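Jorberg Folding Workbench: Two Seasons In, and I Still Love the Thing

I have a bad history with folding benches. My first one walked across the garage every time I planed a board. The second had plastic clamps that cracked before the first winter was over, and I spent the better part of a year using it as a place to stack paint cans. So when I ordered the Jorberg I wasn't expecting much, and I only ordered it because I had run out of floor space and needed something that could live flat against a wall.

I've now had it through two full seasons of weekend projects, and I'm writing this up because people keep asking me in the comments what I'm using. It's a great little bench! It has problems, and I'll get to them, but I reach for it nearly every time I go out to the garage, and I can't say that about much else I own.

Setting it up

It came in one long box, heavier than I had guessed from the product page. The legs were already attached. All I had to put together was the lower shelf and the vise jaw, and the bolts were bagged by step, so I didn't have to sit on the floor sorting hardware by length like I usually do. The instructions are mostly drawings. The drawing for the vise jaw has the washer on the wrong side of the plate, at least in my copy, and if you follow it the jaw binds halfway through its travel. Flip the washer and it runs smooth. I lost most of an evening to that washer.

Folding it up takes one motion once you've learned it. You pull the bar under the top toward you, lift a little with your knee, and the legs swing in. The first few times I pinched my thumb. The trick is to hold the bar from below, palm up, and then it's easy. My garage is narrow enough that I have to do this with the car out, but I'd have to do that with any bench.

How steady is it?

This is the big question with anything that folds, and the answer surprised me. With the leg locks fully seated it barely moves. I hand-planed a whole set of shelf boards on it in October, pushing hard along the long side, and the only time it shifted was when I had one foot sitting on a crack in the slab. Across the short side it's a bit less solid. If you're sawing crosswise and really leaning into it, you'll feel some sway, so I turn the work around and saw in line with the length of the bench whenever the piece lets me.

The leg locks do need to be pushed in until they click. They can look closed when they aren't. I found this out with a jar of screws on top, and I was picking screws out of the corner behind the water heater for days afterward. Now I give each leg a kick before I put anything down.

I also added a sandbag to the lower shelf, which I'd recommend to anybody doing hand tool work. The shelf holds it fine and the whole bench settles down. It does mean taking the bag off before you fold, and yes, I forget, and yes, it's loud.

The top

The top is solid wood, glued up from planks, and it came with a thin coat of something that scratched if you looked at it sideways. I sanded that off in the first month and put on two coats of Clekine hardwax oil. I'm very happy with how that came out. The Clekine goes on thin with a rag, it doesn't stink up the garage for a week, and when you ding the surface you just rub a little more into the spot. Glue pops right off it when dry. My one gripe is that the can has no real pour spout, so I go through a lot of rags cleaning the rim, and the lid still glued itself shut once.

Did the top move with the weather? A little. By late winter I had a very slight cup toward the middle, enough to see light under a straightedge, and by spring it had mostly flattened back out. For assembling boxes and cabinets that doesn't bother me at all. If you need a dead flat reference surface, buy a sheet of something made for that and lay it on top.

I've gotten a lot of pleasure out of how the surface has worn, too. I've always liked a plank top that shows its age better than a perfect one, and after the shelf boards, a birdhouse, a toy chest and one truly terrible footstool, mine is well on its way. There's a ring from a coffee can near the vise that I've stopped trying to get out. Plank tops look good nearly anywhere you put them, with a bowl on them or with nothing fancy going on at all.
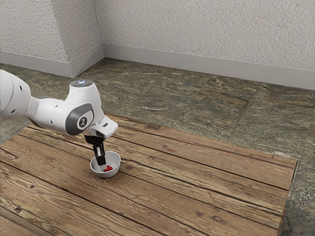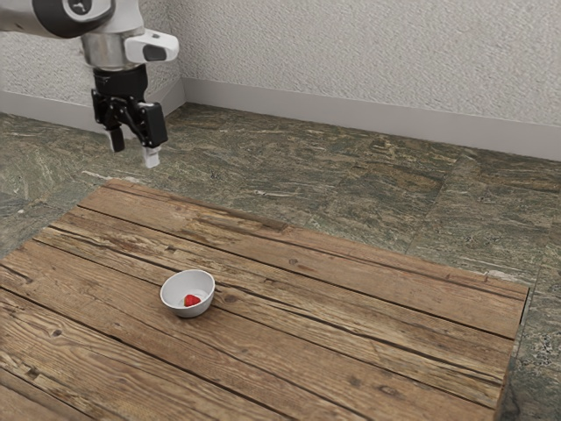

Back to the hardware, because I haven't said enough about the vise, and the vise is the reason to buy this bench over the cheaper ones. It's a single wide jaw running on a pair of screws, and you can turn them separately, so it will grip a tapered piece without chewing up the thin end. I held a chair leg in it for an hour of spokeshave work and never had to retighten. The handles are a little short for my taste. I slid a piece of old bicycle grip over each one and that fixed it.

The jaw opens wide enough for any board I'm likely to stand on edge, though a door is out of the question. For a door I clamp a scrap block to the top and lean the door against it, the way I did before I had a vise at all.

The dog holes are fine, with one catch. They're a hair tighter than the usual size, and my old dogs wouldn't drop in. The Sarpong brass dogs fit perfectly right out of the bag (a snug push with the thumb, no hammer) and they're lovely to handle. They cost more than I wanted to spend on what amounts to four pegs. If you've already got a set you like, try chasing the holes with sandpaper around a dowel before you buy new ones. I wish I'd thought of that first.

Things I'd change

The height. There are no adjustable feet, and at my height it's perfect for planing and low for anything fussy, like cutting joints or fixing a lamp. I made a pair of risers from scrap and I drop them under the legs when I need them. It works, but the factory could have done this better with a threaded foot at each corner.

The carrying handle is in the wrong place. It sits right at the middle of the long side, which sounds sensible until you put the vise on and the balance point moves toward that end. Every time I carry it, the vise end dips and bangs my shin.

And the rubber feet mark light concrete. Mine left gray smudges that came up with dish soap and a scrub brush, so it's a small thing, but I wouldn't set it up on a nice patio without a scrap of carpet under each leg.

Price and where I got it

I paid full price at Drirncombe, the hardware place out past the feed store, and then naturally it went on sale two weeks later for $59 less. They gave me the difference as store credit when I brought in the receipt, and that went straight to the oil and the dogs. They were also good about a missing wing nut — the person at the counter just took one out of the floor model and handed it to me.

If you've got room for a full-size bench that never moves, get one of those and enjoy it. If you're sharing your space with a car, a freezer and more than two bicycles like I am, the Jorberg is the first folding bench I've used that feels like a real place to work. Mine's going out on the driveway again this weekend for a set of porch planters, with the sandbag on the shelf and the washer on the correct side of the plate.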